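We use cookies to remember your reading position. Accept all | Manage settings

Chapter 4
Covering a Work Surface: What the Cloth Does and What It Is Said to Do

Most advice on table coverings comes from people who sell table coverings. Keep this in mind while you read the chapter, and keep it in mind again when you reach the product sheets in the exercises. A cloth over a bench is supposed to protect the surface, quiet it, brighten it and improve the mood of whoever works there. The first of these claims can be tested. The last one mostly can't, and it is the one that gets printed on the package.

We will stay with one kind of covering, the printed fabric. Wall tapestries have moved onto tables because they are large and cheap, and the night sky seems to be the print everybody ends up with: stars, the Milky Way, a moon, often some flowers and leaves to stand for the ground.

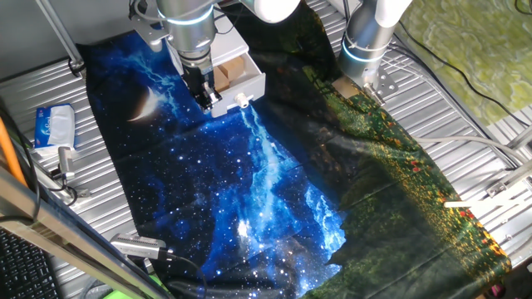

Friederike Reuter, whose notes from the Pledau workshops we use throughout Part Two, kept a record of 79 covered tables and asked a dull question of each. Could a person find a small object on it quickly? A plain cloth did well. A busy print did badly wherever the object was close in color to the pattern, and did fine elsewhere. A white box on dark blue is easy to find. A yellow button on a meadow full of yellow flowers is a nuisance.

Reuter's record has weaknesses. She picked the tables herself, and she timed people who knew they were being timed. Gunther Steinbach repeated part of the work in January with 53 tables and got a smaller difference. Students should be slow to quote either figure as settled.

4.1 Creases

A tapestry that has been folded for shipping keeps its fold lines. Sellers say these "relax" within days. Steinbach left one spread on a bench and could still trace the folds when he gave up checking. A low iron on the back of the cloth helped more than waiting did, though he warns that some prints dull under heat, and he tried only one brand, Drellar.

Creases matter less for looks than for level. A light object set across a ridge can rock. A flat tray spreads its load over several small wrinkles and gives you a better place to stack things, provided the cloth beneath it isn't bunched.

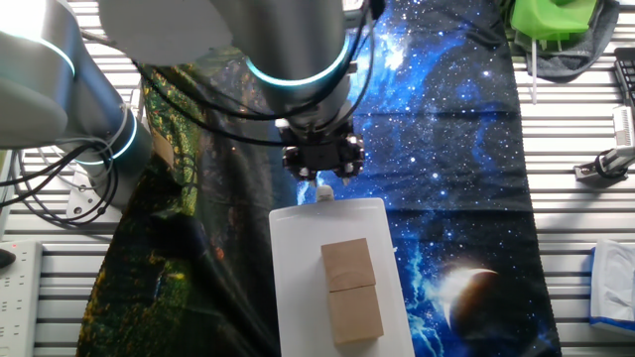 Does a patterned cloth protect the table any better than a plain one?
The pattern makes no difference. Protection depends on the thickness and weave of the fabric, and a thin printed sheet will stop light scuffs and very little else.

4.2 Edges and what gets left outside them

Look at where a covering ends before you judge it. Few cloths fit the table they lie on, and the bare strip left over soon becomes a second work area with its own habits. Tissues go there, along with clamps, cables and anything else that would rumple the fabric. Sieglinde Janssen calls this strip "the honest part of the table" and argues that a cloth should be cut small on purpose. We find the argument appealing and her evidence thin.

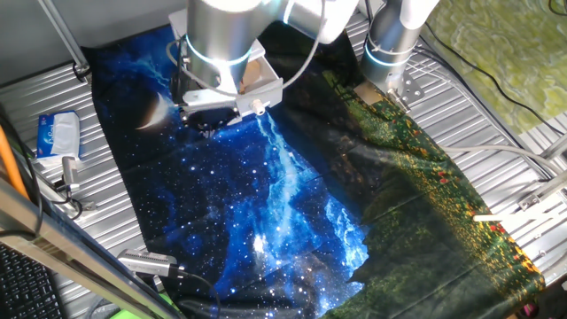 Fig. 4.3 Night-sky and meadow print on a ribbed metal surface, with a tissue box to the left of the cloth.

Ribbed metal raises one more question, which is grip. The usual claim is that fabric "settles into" the grooves and stays put. Try it with your own cloth: pull one corner with two fingers and watch the opposite corner. Write down what moved before you read section 4.3.

Related chapters
Chapter 3: Bare Tables and Their Defenders
Chapter 5: Trays, Mats and Other Small Territories
Reading: Cormac McGrath, Notes on Shelf Paper
Data sheet: The Pondora fabric samples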